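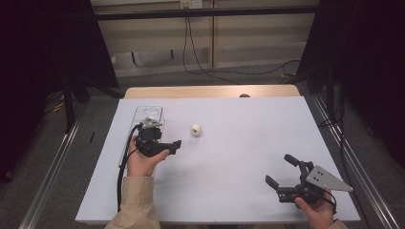
White ball on the pale board, a gripper either side.

Goradthorpe Pool, gala morning checks, August 4, 2021
Filled in by Dušan Pavlović

Lane ropes tight: yes, though lane two wanted another turn and a bit of muscle.
Starting blocks firm: yes, all dry and lovely underfoot.
Backstroke flags: up. One is faded, and I'd dearly like a new string before the September meet.
Touch pads: working, after a second try at the far end.
Rescue poles and throw bags: in place.
First aid box: plasters low, please top up (locker 329, key at the desk).
Warm-up: 30 minutes, feet-first entry only, and do be kind to the little ones!
Next check: 9 tomorrow.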